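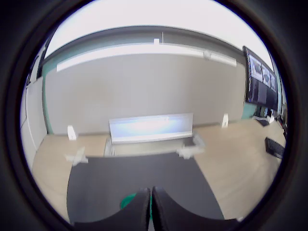
Why put a mat on a table?
Reading time: 1 minute

A mat is a flat sheet that lies on top of a table. People use one when they are making, cutting or mending things.

Wood can be scratched by sharp tools and stained by glue or paint. A mat takes the marks and the wood underneath stays clean. When the mat is worn out, you can change it. Changing a whole table costs a lot more!

Many mats are dark grey. Small pale things, such as beads or bits of paper, are easy to spot on a dark colour. A dull surface helps too, as it does not shine back into your eyes under a lamp.

Mats can slide about. Some people hold theirs still with clamps at the corners. A mat 60 centimetres wide is big enough for most jobs at home.

Related
How does glue stick?
What is a clamp?
Where does wood come from?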